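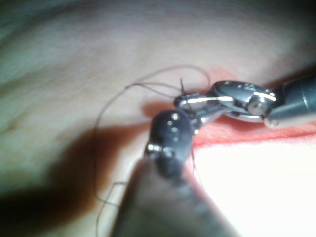
Jyoti Tyagi wrote in to say that I was too easy on the Palline practice kit when I mentioned it back in October, and that the pad she bought split along the first cut line before she had finished a single row of stitches. Fair enough. I had only handled it for an afternoon then. I have lived with it since.

Home | Reviews | Study Gear | Letters | Archive

Palline Home Suture Practice Kit, reviewed
Last updated: October

The box says the pad will take 3,000 stitches. I would like to meet whoever did the sewing. Mine got to 772, which I know only because I kept a tally on the back of an envelope to check the claim, and by then the pre-cut wounds had gone so ragged that the needle pulled straight through the top layer. You can keep going if you move to fresh areas and cut your own lines. The instructions don't mention this, and no blade comes in the box.

What you do get: a silicone pad in three layers, a needle driver, toothed forceps, scissors, and 7 packets of thread with needles attached. The needle driver is the best thing here. It locks cleanly, it lets go when you ask it to, and the rings don't bite. The scissors are poor. They fold the thread over and chew on it, and I went back to an old pair from my desk drawer after one evening.

The thread is stiff and keeps the curl of the packet. First knots slide open unless you pin them down while you throw the second. A patient teacher might call that good training. I call it cheap thread. Ashok Mishra uses the Tusisel pad with thread he buys separately and swears the pair will outlast two of mine. I borrowed his for a week and the surface does close up better after the needle comes out, though it slides all over the table and the Palline, with its sticky base, stays put.

Then there is the video course, reached by a code inside the lid. The lessons on simple stitches are clear and slow enough to follow. Everything past that is padded with talk about confidence. The store page shows 1,166 ratings, nearly all of them glowing, and a lot of them seem to have been written the day the box arrived.

Would I buy it again? For the needle driver and the base, maybe, at a discount. A first-year student who wants to get through one term of knots will manage. Anyone planning to practice daily should price a separate pad first, and better thread, and see what the total comes to.

Jyoti has asked for a refund and is still waiting. Mine is past the return window.

Print this page | E-mail this page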